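Dishwasher died, repair or replace?
Kitchen & Appliances > General

Onamano
Wednesday, October 22, 2025
Our dishwasher quit last week. It fills, hums and then stops with standing water in the bottom. The repair shop wants $79 to come look at it. A new one at Landry is $734 before installation. The old one is from the previous owners, so I have no idea of its age. For now we wash by hand, and I'm starting to wonder if we need a machine at all. There are two of us and we cook most nights.
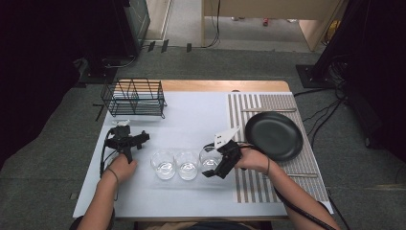
Wire rack and three glasses.

Pirnon
Humming and then stopping with water in the bottom sounds like the drain pump. Pull the filter and check for glass or a fruit sticker. Mine had an olive pit in it. Turn off the breaker first.

Skollura
I would skip the repair. If the pump is bad you pay the $79, then the part, then labor, and you still have an old machine. A friend spent $200 that way and it leaked by January.

Pirnon
That's one machine. A drain pump for mine was $64 and I put it in myself in an evening. Throwing out a dishwasher over a pump makes no sense to me.

Onamano
Filter is clean. I bailed out the water and ran it again, same thing. I haven't pulled the bottom panel yet -- it's held on with screws I don't have the right bit for.

Washing by hand is going better than I expected. The glasses come out clearer than they did in the machine. Pots are the part I don't like. I'm leaning toward leaving it alone until after the holidays.

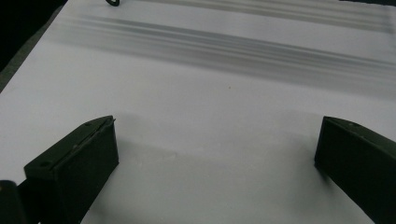

Skollura
Give it a month before you decide you like it. We went without one for a year, and our hot water bill went up because we left the tap running the whole time. If you do stay with hand washing, get a second basin for rinsing.

Pirnon
Agree on the basin. I'd still look at the pump though. Also check the drain hose for a kink where it goes behind the cabinet.

Onamano
Will check the hose this weekend and get the bit for those screws.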